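Home Stories Recipes Shop About Contact

Snacks for the long haul: a chat with the woman behind Clullex

I'd been ordering from Clullex for almost a year before it crossed my mind to ask who was packing the boxes. They're a tiny snack subscription out of London, you get a shoebox-sized parcel every month, and mine usually gets ripped open in the hallway before I've taken my coat off. So I wrote to the address on the packing slip and the owner wrote back the same night. She asked me not to use her name (her old boss reads food blogs, apparently!) but was otherwise happy to talk for as long as I liked.

We talked for most of an afternoon. She had tea, I had a bag of her chili peanuts, and you can hear me crunching all over the recording.

She started out in an office job, ordering supplies for a company with 700 people in it. "I was the person who picked the biscuits," she told me. "People would stop me in the elevator about the biscuits. They never once stopped me about the printers." She began swapping the usual stuff for things she'd found on weekend trips, and when one tin of sesame brittle was gone before lunch she started keeping notes on what went fast and what sat there.

The brittle came from Tarar, a family bakery, and it's still in the box today. "They didn't want to sell to me at first. I only wanted 18 tins and they thought I was wasting their time. I went back 3 times. The last time I brought my mother, and she talked them into it while I stood there holding the bags."

I wanted to know how she decides what goes in. I was picturing spreadsheets, and she laughed at me. "I leave it on the kitchen table and see if I get up in the night for it." She's also strict about drinks, more than I expected. Every box has one, and it has to go with at least two of the snacks. The May box last year had a plum soda that she still gets emails about, and not all of them are nice. "Half the people thought it tasted like cough syrup. I loved it. I'd do it again tomorrow."

Right now the box goes out to 1,482 homes, which sounded enormous to me, but she says it's a strange size to be. Too big for her own kitchen, too small for the warehouses to return her calls. Packing week is still hard on her back and she still writes the little card herself. 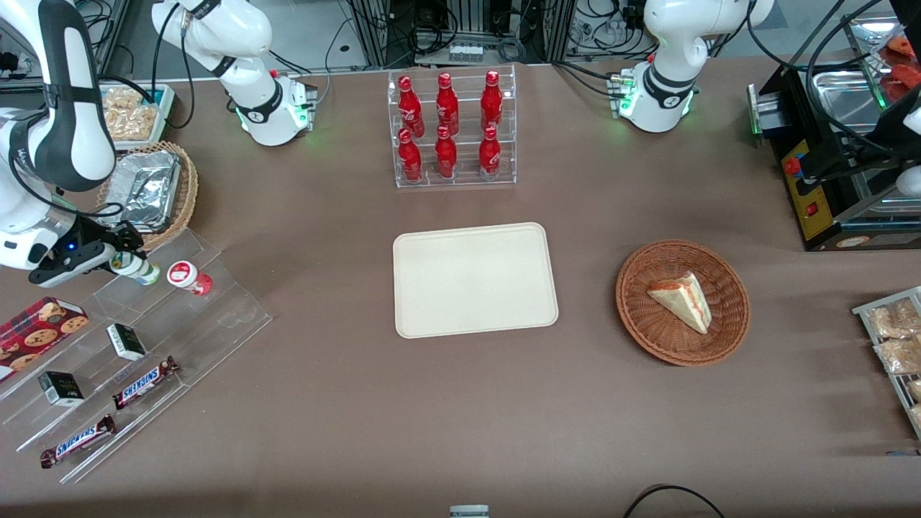

Drinks and snacks laid out on a brown tabletop.

Then I asked about Cestutik, the savory range she's been hinting at in those cards. She got a bit cagey! I did get out of her that there will be crackers, that there will be something pickled, and that she has thrown away more seaweed than she cares to admit. "It goes soft in the mail. I've tried everything. If any of your readers have an idea, please, I'm begging."

I asked what she eats when she's off duty and she said buttered toast, cut in triangles, standing up. Then her doorbell rang and it was a delivery of jars, so she had to run.

Contact | © Clullex fan notes, 2026-03-23 | Back to top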